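Dye notebook, December 2021

Back at the pots after too long away. The Grirport blanket needs a yellow that holds up next to undyed wool, and the batch I did in the fall has gone a sad mustard on the shelf, so I'm starting the yellows over and writing things down properly this time. (I say this every time. The onion skin pages are still mostly tea rings.)

Fiber: Clodusis two-ply, the cream one, not the oatmeal. Total on hand is 1,378 grams, which is enough for the blanket plus a couple of ruined skeins, and I fully expect a couple of ruined skeins. Pulled 352 grams for this first run and retied every skein with loose figure eights. The ties it came with were way too tight and I'm pretty sure they caused those pale bands we all pretended were a design choice.

Scoured in the big pot with Sonivness, one good squeeze, brought it up slowly and let it sit while I ate lunch. The water came out the color of weak coffee. A second scour came out almost clear, so I stopped there. No felting, as far as I can tell, but the thickest skein feels a little tight in the middle and I want to keep an eye on that one.

Mordant: 55 grams of alum, dissolved in hot water from the kettle before it went anywhere near the pot. I left out the cream of tartar. I know the old recipe card says to use it, and I know some of you are loyal to the card, but I want to see what the weld does on plain alum before I start fiddling.

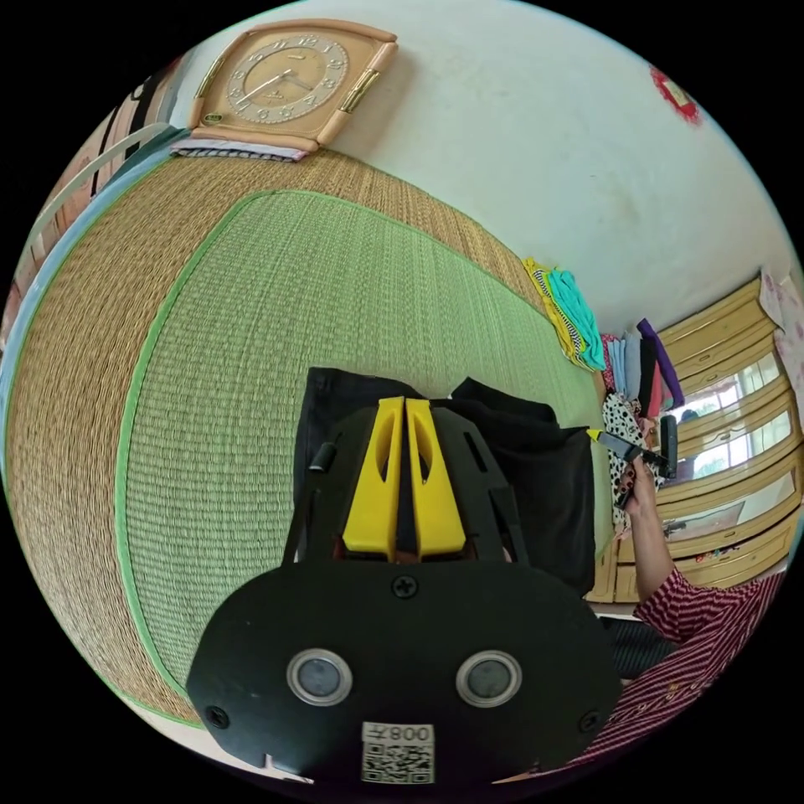 Held the alum pot just under a simmer for an hour, then turned it off and left the wool in to cool overnight with the lid on. I like the overnight soak a lot. It might be superstition, but the color seems to take more evenly and I don't have to stand there. In the morning I gave it one gentle rinse, rolled it in a towel and kept it damp in a covered bucket while I got the weld going.

Weld: 275 grams dried, tops and stalks, from the Insaurralde bag. It was dustier than the last bag and smelled more like hay, but there was plenty of seed head in it and that's where I've had the best luck. Chopped it, poured on hot water, soaked it, then kept it low for an hour. Do not let it boil! I let it boil last time and I'm convinced that's half of where the mustard came from. Strained through the old pillowcase, twice, and I still found bits in the yarn.

I added a pinch of chalk to the bath and it went from dishwater to bright in the time it took me to put the lid back on the jar. My favorite part of the whole job. Should have measured the chalk. Didn't. It was a small pinch, call it what sits on the end of a butter knife.

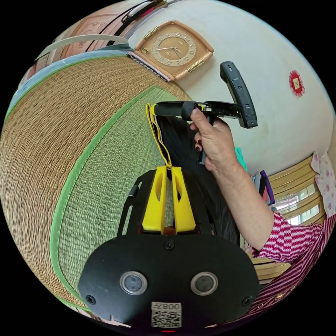
The first skein came out after forty minutes and it's pretty, but it leans green and it's thinner than I wanted. Window light makes it look better than it is. For the blanket stripes I'd like a plain, sure-of-itself yellow that stands up when there's something dark beside it. The cord loop on that black handle is the kind of thing I mean, where even a thin line of yellow reads right away against all the black (and the red nail polish doesn't drown it out either). A stripe only a few rows wide has to do the same job next to the charcoal, and I don't think skein one would manage it.

So the rest went back in for another hour with the heat lower, and I turned the skeins every time I walked past. Better! Warmer, deeper, less of the green. The tight skein took color a shade lighter in the middle, like I was afraid of, but it could go in the border where the shading would look nice.

There's enough color left in the bath for a pale exhaust dye, so I saved it in the lidded bucket on the back step. Please don't dump it.

Still to do: rinse once the wool is fully cold, hang out of the sun, tape a strip of each to the window for fading. I'll check the strips at the end of January. Next run gets the cream of tartar, same weights otherwise, and I'll weigh the chalk. Also we're out of pH strips and the good thermometer reads high.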